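Capítulo 7
Comparar garras sem enganar ninguém (a começar por si próprio)

Neste capítulo
7.1 O que se compara quando se comparam garras
7.2 O protocolo de ensaio
7.3 Simulação: condições iniciais, luz e sombras
7.4 Controlo em posição e controlo em força
7.5 Tratamento dos resultados
Exercícios e trabalho de laboratório

Pré-requisitos: cinemática inversa (capítulo 3), modelos de contacto (capítulo 5) e a paciência que sobrou do capítulo 6.

Todos os catálogos de garras contêm uma fotografia de um ovo. O ovo está sempre inteiro, seguro com delicadeza entre dois dedos, e o leitor deve concluir que uma garra capaz de pegar num ovo pega em qualquer coisa. Quem já trabalhou numa linha de montagem sabe que os ovos são raros por lá e que o difícil costuma ser uma peça achatada, encostada a outra, no canto pior iluminado da mesa. Essa peça não aparece no catálogo.

Ocupamo-nos neste capítulo de uma tarefa pouco vistosa: pôr duas garras, ou a mesma garra com dois controladores, perante o mesmo problema, e dizer qual delas o resolve melhor. O enunciado cabe numa linha. A dificuldade está toda na palavra «mesmo».

Um caso para começar

A equipa de Kylie Ruawai tinha de escolher entre dois modelos de garra paralela, o Lurar e o Brulstead, para uma célula de triagem de peças pequenas. O orçamento dava para um. Definiram-se 100 tentativas por modelo, num conjunto fixo de objetos, com o mesmo braço e o mesmo planeador. O Lurar completou 92 pegas e o Brulstead 51. Fez-se um gráfico de barras, o gráfico de barras foi a uma reunião, e a reunião correu tão bem que acabou antes da hora.

Faltava assinar a encomenda quando Rawiri Tautahi, encarregado de arquivar os ficheiros de configuração (tarefa que se atribui a quem chega por último), reparou que o ponto central da ferramenta era igual nos dois ensaios. Os dedos do Brulstead eram 5 mm mais compridos. O braço, obediente, levava-o sempre ao sítio certo para a outra garra, e os dedos chegavam à mesa antes de chegarem à peça. Boa parte das falhas atribuídas à garra pertencia a uma linha de texto que alguém copiara de um ficheiro para o outro numa tarde de março.

Corrigido o valor e repetidos os ensaios, a diferença entre os dois modelos encolheu até deixar de justificar um gráfico de barras. A equipa escolheu o Brulstead, que tinha a ficha de ligação do lado mais cómodo. Os livros de texto costumam omitir este tipo de critério, embora ele decida mais compras do que a força de preensão.

O episódio tem a vantagem de ser banal. Ninguém mentiu, o simulador fez o que lhe pediram e as contas estavam certas. O erro ficou guardado num parâmetro que todos julgavam pertencer ao braço e que pertencia à garra.

O que entra numa comparação

Uma garra nunca é ensaiada sozinha. O número que sai no fim descreve o conjunto: dedos, punho, controlador, planeador, perceção, objetos, mesa e a pessoa que decidiu o que contava como sucesso. Se quisermos atribuir esse número a um só destes elementos, temos de segurar os outros, e convém escrever onde os segurámos.

Chamaremos fator em estudo àquilo que muda de propósito, e fatores fixados ao que se mantém. Existe uma terceira categoria, a dos fatores esquecidos, que por definição não figura no relatório. O protocolo da secção 7.2 serve para a reduzir. Eliminá-la seria pedir de mais.

Definição 7.1 (pega bem-sucedida). Considera-se bem-sucedida a pega em que o objeto é levantado até à altura de referência e aí permanece durante o intervalo de retenção, sem contacto com a mesa nem com outros objetos.

A definição parece pedante até se observar um dedo a arrastar uma peça contra a vizinha e a levantar as duas. Para uns avaliadores isso é um sucesso, para outros é um sucesso a dobrar. A altura de referência e o intervalo de retenção são escolhidos por quem ensaia, e devem ser escolhidos antes de se ver o primeiro resultado. Depois de o ver, todos temos opiniões muito firmes sobre a altura de referência.

Porque se começa no simulador

O simulador tem fama de otimista, e mereceu-a. O atrito é uniforme, os dedos não ganham folga e os cabos não se enrolam no punho. Em contrapartida, permite repor os objetos exatamente na mesma pose, coisa que nenhuma mão humana consegue, por muito bem que se desenhem as marcas de fita adesiva na bancada. Para comparar duas garras, a reposição vale muito. Uma taxa de sucesso obtida em simulação diz pouco sobre a fábrica, mas a ordem entre dois candidatos, obtida com as mesmas poses iniciais, já é um ponto de partida defensável.

A escolha dos objetos merece mais atenção do que habitualmente recebe. Um conjunto feito só de cubos favorece qualquer garra de dedos paralelos: as faces opostas estão onde os dedos as querem. Uma cunha obriga a decidir por onde se pega, e a face inclinada tende a escapar quando a força aumenta. Uma peça fina e deitada põe à prova a aproximação à mesa, que foi precisamente onde o caso anterior correu mal. Com três objetos destes, próximos uns dos outros, já se aprende alguma coisa.
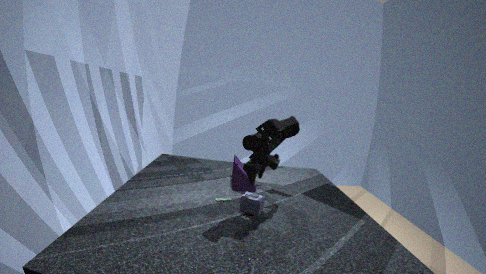

Figura 7.1. Garra junto à cunha roxa, com o cubo cinzento e a peça verde sobre a mesa. Ambiente simulado.

Na figura 7.1, a garra desce inclinada e os dedos ficam junto do lado direito da cunha, o da face oblíqua. O leitor fará bem em perguntar se escolheria a mesma aproximação e o que aconteceria ao cubo, ali à frente, caso a cunha escorregasse. Voltaremos a esta disposição na secção 7.4, com os dois tipos de controlo.

Repare-se também na sombra irregular em volta da base do cubo. Para o motor de física, uma sombra não existe. Para um algoritmo de segmentação pode existir até demasiado, e um contorno escuro sobre um tampo já escuro é um bom candidato a objeto imaginário. Se a perceção fizer parte do ensaio, a iluminação passa a ser um fator fixado e tem direito a uma linha no protocolo. Se não fizer, forneçam-se ao planeador as poses verdadeiras e declare-se isso no relatório, de preferência fora das notas de rodapé.

Uma palavra sobre controladores

Trocar de controlador é mais barato do que trocar de garra, pelo que se faz mais vezes e com menos cuidado. Nos exemplos usaremos dois: o Antoniadis, que comanda a abertura dos dedos em posição, e o Gredska, que lhes limita a força. O primeiro fecha até onde lhe mandam, haja ou não haja peça. O segundo para quando sente resistência, incluindo a resistência do objeto errado. Cada um tem os seus adeptos, que raramente ensaiaram o outro com os ganhos devidamente ajustados.

Daí a regra que seguiremos até ao fim do capítulo: o tempo gasto a afinar um candidato deve ser igual ao tempo gasto a afinar o seu rival. É uma regra aborrecida e difícil de verificar. Aplicada a sério, faz desaparecer um número embaraçoso de melhorias publicadas.

Antes de avançar

1. Liste os parâmetros da sua célula que dependem da geometria dos dedos. Peça a um colega que faça o mesmo sem ver a sua lista e compare as duas.
2. Reescreva a definição 7.1 para uma tarefa em que o objeto deva ser empurrado sem ser levantado.
3. No caso de abertura, que verificação, feita antes da primeira tentativa, teria revelado o erro no ponto central da ferramenta? Indique quanto tempo demoraria e compare-o com a duração dos ensaios repetidos.

A secção 7.1 retoma a lista do exercício 1, pelo que convém tê-la à mão.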